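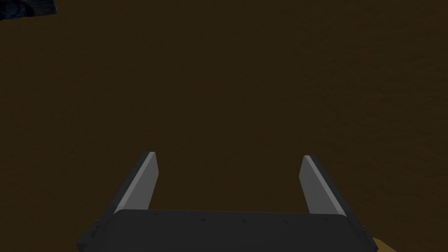
Liette Paquette's objection, raised when an early draft of this section went round, was that a lab which simulates first and buys later will end up buying whatever the simulator happened to ship with. We think she is partly right, and the budget below is arranged to make her less so.

3.2 Deciding what to buy

Figure 4. Simulated wrist view used in the purchasing study. Parallel-jaw gripper, jaws open, nothing held.

The view in Figure 4 costs us electricity. Its physical counterpart costs a gripper, a mount, a camera, a table, spare fingers, and a purchase order that must be signed by people who have never met a gripper and would like to know why it needs spare fingers. We therefore ran every candidate in simulation before asking anyone for a quote, and kept the quotes and the simulation results in separate folders until the ranking was done.

Three suppliers made it to the final list: Husell, Plornov and Hinrichs. Each was modeled with a two-finger parallel gripper and given the same 118 pick tasks on the same plain tabletop. The plain tabletop was a choice we argued over. It flatters every product equally, much as a showroom does, and it leaves out cables, dust and graduate students. We kept it for the ranking and added clutter only in the second round, where the differences between suppliers shrank and the differences between our own control scripts grew. This was useful to learn before spending the money.

Simulation can't price the things that usually sink an equipment plan. The Plornov quote looked best until we reached the page on service, where a replacement finger carried a lead time of 84 days. Hinrichs sold the fingers cheaply and the software license every year. Husell charged more at the start and then mostly left us alone, a quality we had not thought to put on the scoring sheet and have since added.

We planned over 5 years, the period our department uses for anything with a plug. Under the Fitton worksheet, our in-house costing form, purchase price is one line and everything else is the remaining lines, including floor space, training time and a row labeled "other" that has never come in under its estimate. We filled it in separately for each supplier and had Paquette check the entries against the quotes. She found 4 errors, all in favor of the arm we already liked.

The order went to Husell in January, with two sets of spare fingers.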